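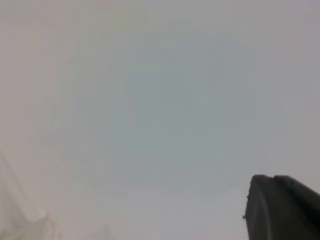 Qusai Haddad wrote in to say that my sourdough advice from July was all very well for people with a warm kitchen, but that his sits at 60 degrees from the first frost until spring and his starter just sulks in the jar. Fair enough, Qusai! I've been baking in the same drafty kitchen in Sestcombe for years and I should have said more about the cold months.

So, winter bread. The first thing I do is stop going by the clock. My summer dough is ready to shape after 5 hours, and in winter I mix it after supper and leave it on the counter till breakfast. If it has puffed up and jiggles when you nudge the bowl, shape it. If it hasn't, go have your coffee and look again later.

The second thing is warmer water. I use it as warm as a baby's bath, and I feed the starter with it too (twice a day for a couple of days before baking, if it's been asleep in the fridge). A spoonful of rye flour perks it up like nothing else. I get mine from the mill shop at Eide, where they'll still fill your own bag if you ask nicely.

A few of you swear by the oven with just the light on. It works, but please put a note on the door – I once preheated mine with the bowl inside, and the dish towel too, and we had crackers with our soup that night.

My usual winter loaf is 1000 grams of flour, which makes two good-sized rounds, one for us and one for the freezer. I've gone up a little on the starter lately and like the flavor better, though my sister says she can't tell.

Next time I want to get into seeded crusts and why mine always end up all over the floor. If you've got a trick for making the seeds stick, send it in before I start the next batch.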